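Textilgreifen (Berchtold)

Textilgreifen bezeichnet bei der Wäscherei Berchtold die teilautomatisierte Vereinzelung und Sortierung von Kleinteilen wie Socken und Waschlappen. Das Verfahren wird intern unter dem Projektnamen Iltesum geführt. Biegeschlaffe Ware ändert bei jedem Griff ihre Form. Als Griffpunkt dient deshalb bevorzugt eine Stofffalte, die zwischen zwei schmalen Backen geklemmt wird.

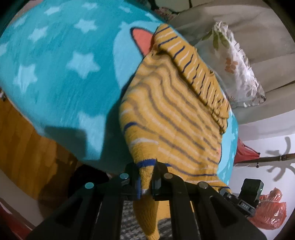
Arbeitsgruppe Textilhandhabung, Berchtold

Gestreifte Strickware gilt als gut auswertbar, da der Verlauf der Streifen die Verformung des Stoffs anzeigt. Die Griffe werden von Beschäftigten mit handgeführten Greifern vorgemacht. Die Leitung liegt bei Elfriede Hämmerli, für die Auswertung ist Tymofii Bilyk zuständig. Bis September lagen 1.305 Griffaufnahmen vor.

Auswirkungen auf die Arbeit

Von den 41 Beschäftigten der Sortierung wechselten 13 in die neu geschaffene Funktion der Griffanleitung. Das Stehen am Band entfällt dort weitgehend, die Belastung des Handgelenks nimmt zu. Die Einsatzzeit am Greifer ist auf zwei Stunden je Schicht begrenzt. Strittig blieb die Einstufung der Tätigkeit in die Lohngruppen.

Siehe auch: Sortierband, Madside (Standort)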